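How to empty a junk drawer in one evening

Every home I lived in had one drawer which nobody opened with pleasure. In our apartment on Meredith Street it was the one under the phone. I cleaned it in October, and this is the method I use since then.

You need a flat surface and some shallow boxes or trays. I work on the bed. The height is good for my back, and small things do not roll to the floor.

Step 1. Take out everything. Please do not sort inside the drawer, it goes slowly and you will stop in the middle.

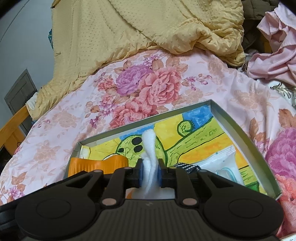 Step 2. Make three groups: keep, give, throw. If you think longer than ten seconds, put the thing in keep and continue. You will meet it again in step 4.

Step 3. Wipe the drawer with warm water and a little dish soap. Leave it open to dry. 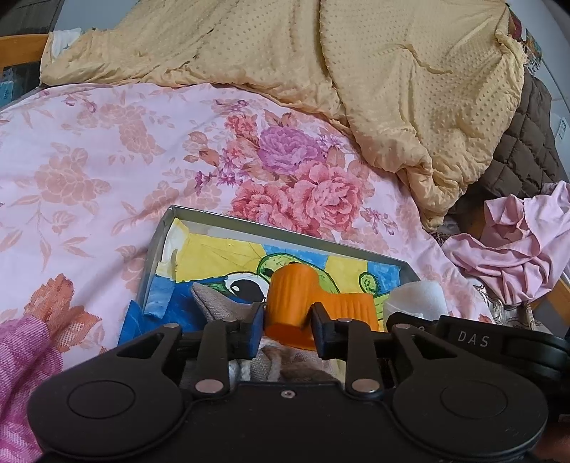 Step 4. Go through the keep group a second time. Batteries go in one small bag, keys in another - write on a paper label what each key opens. Old chargers without a device can go to recycling.

Step 5. Put back only what you used this year. The drawer should close with one finger.

Comments (3)

Mali Penry: I did it on Saturday and found four keys for a door we don't have anymore!

prulton_dad: What do you do with foreign coins?

Oska: I keep mine in a jar, the bank didn't want them.

We use cookies to improve your visit. Accept - Settings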